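Framing evening, speaker notes
Kauko Koivisto, Cerwood library, back room, Monday

Wait for people to get their coffee. Last time I started on the dot and half the chairs were still in the hallway.

Hello and thank you all for coming out in November, which I know is asking a lot. I want to talk tonight about small picture frames, the plain kind you stand on a shelf, and how to get a photograph into one so that it stays flat and you're still happy with it in a few years. I've put 507 photographs into frames, I keep a notebook, and I'm sorry to say the early pages are mostly complaints.

(Pass the Medine frame along the front row. Ask them to hold it by the wood.)

Start with a clear table. Two pushed together is lovely if you have the room, because the frame can lie on one while everything you're going to want later waits on the other. Lay the frame down flat and leave it flat. I used to prop mine up against the fruit bowl, and I lost a very nice piece of glass from my aunt's house in Sturnach that way.

Open the back slowly. If it has those little bendy metal tabs, lift each one only as far as you need to, they'll snap if you go back and forth too often. Lift out the backing, then whatever paper is inside, then the glass, and put them down in that order so you can work your way home again.

Now the glass. A soft cloth, a drop of water on the cloth and never on the glass itself, and then a dry cloth after. Do both sides! Then tip it toward the window and look along it, and you'll find the smear you missed. I always do.

(Tell the Khattak story here if they seem cheerful. Wedding portrait, 200 guests, my thumbprint squarely on the groom. Keep it short, Kauko.)

Choosing the wood. I'm fond of a light natural border, since it gets along with nearly any wall and doesn't shout at a black and white photo. Dark frames are handsome too, and if your grandmother's picture has always lived in a dark frame then please leave her in it.

If the photo is smaller than the opening, cut a mat. Give it 3 inches on a big one if you like, but on a little frame go narrow, or the picture looks lost in there. Pencil your lines on the back and change the blade before you think you need to.

Break for cookies, then we go to the tables, 6 to a table, and everybody frames the photo they brought. Remind them to write names and places on the back in soft pencil before closing it up. Questions as we go. 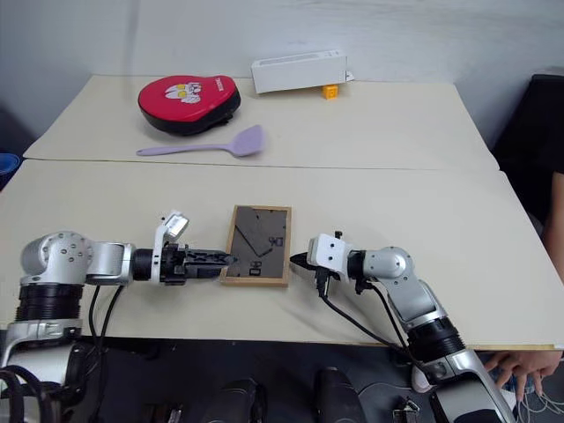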